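So the playground at Ernirthorpe finally has a surface. Long thread, because three people asked me how the swing bay got sorted and I keep typing the same answer.

Quick background. We had bark under the swings. Bark is fine until kids land in the same spot all summer and you end up with a little bathtub under every seat. I raked it back every Saragih weekend (that's our village fair, for the non-locals) and it was gone again by the Monday school run.

We priced two kinds of rubber. Tiles from Skulard, which click together and can be swapped one at a time. Or wet pour from Gadura, which goes down in one piece and looks so much smarter. I wanted the wet pour. I wanted it badly!

Haziq Oei talked me out of it. He put tiles in at his daughter's school 5 years ago and has replaced a grand total of four. His point was that our swing bay sits right by the big maple, and roots lift everything sooner or later. With tiles you pull a few up, fix the base and put them back.

We needed 149 tiles for the bay and the run-up to the gate. I ordered 149. Do not do this. Order extra, you will cut one wrong — I cut two wrong before lunch.

Spares came 10 days later in a slightly different green. You can spot them if you stand on the climbing frame. My son has already named them the lily pads, so they're staying.

Biggest surprise was the edging. I'd budgeted for tiles and stone base and completely forgot the ramped edge pieces, the ones that stop strollers catching on the lip. That was another $190 and I had to go back and ask for it with my hat in my hands.

Also, check the fall height rating against YOUR swings. The thickness we first picked was okay for the toddler seats and not okay for the big ones. The guy on the phone caught it when I read him the height of the top bar. Bless him.

Someone asked about drainage. We've got a stone base with a slight slope toward the hedge. January was the real test, with rain pretty much every day, and I went down at 7 a.m. in my boots expecting a pond. There was one puddle, by the gate, where I'd been lazy with the leveling. My fault, will fix.

Next up is the basket swing, if we can agree on where it goes. I say far side, away from the bench. Haziq says near side so the grandparents can push without a hike. We've been having this argument by text for weeks now and I think I'm losing — he keeps sending me little maps.

If you're doing a surface this spring, ask me anything. I've got the cutting list and the base drawing saved and I'm happy to send both.
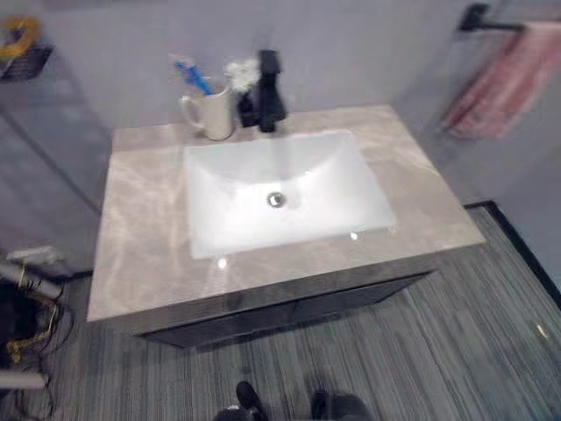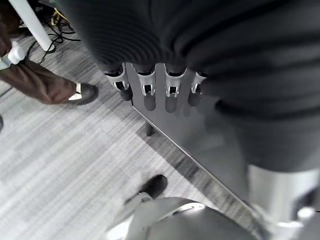
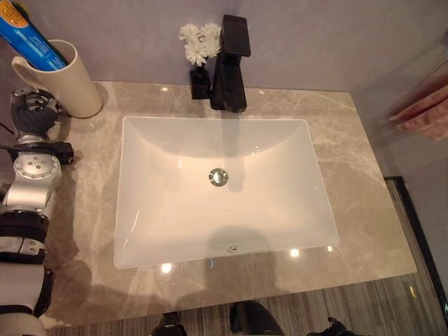 Marble vanity and white sink in the first and last, dark gray ribbed knit in the middle one.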